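3.2 Collection of two-handed demonstrations

Demonstrations were recorded at the Kuusisto laboratory in August with a pair of hand-held grippers, one in each of the operator's hands. No robot arm was used at this stage. The operator sat at a square table and worked with a mesh wastebasket and its plastic liner, which were chosen to pair a body that keeps its shape with a thin film that does not. Operators were told to work at the speed they would use at home and to keep both grippers above the table surface between contacts.

Iida Aaltonen and Tiina Kiiskinen served as operators. Each completed a short practice period before recording, and the practice trials were discarded. The final set contains 358 demonstrations, of which 155 were recorded by the second operator. A demonstration was kept if tool tracking was continuous from the first movement to the last release.

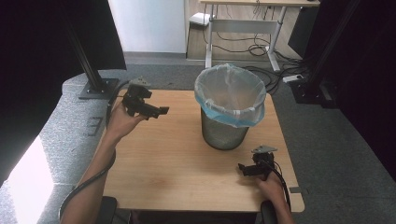 Figure 2. Bimanual collection setup with two hand-held grippers, a lined mesh wastebasket and the square worktable.

Tool poses and finger openings were resampled to a common clock before training. We found that small timing errors between the left and right tools had little effect on reaching but a clear effect on handling the liner, where one gripper must hold while the other pulls. Streams were therefore aligned separately for each demonstration, using a brief closing motion of both grippers at the start.

3.3 Views from the tool

The policy takes its visual input from cameras on the grippers. A view of this kind moves with the hand and keeps the fingers at a fixed place in the image, so the position of an object relative to the fingers can be learned without calibration to the room. Its weakness is a narrow field of view. During approach, the target may be present only in part, and much of the input may consist of bare tabletop.

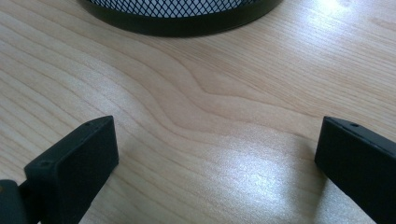

Polished or smooth surfaces add a second difficulty. Glare shifts as the tool moves, and wood grain can supply strong edges that have no bearing on the task. An early version of the encoder, trained by Jarmo Saarela on the Stindell baseline, reacted to such edges and often started to close too soon. Two changes were made: brightness was varied at random during training, and the policy was given 2 past observations along with the current one. Early closing became less frequent with both changes in place – most clearly when the gripper approached low over the table.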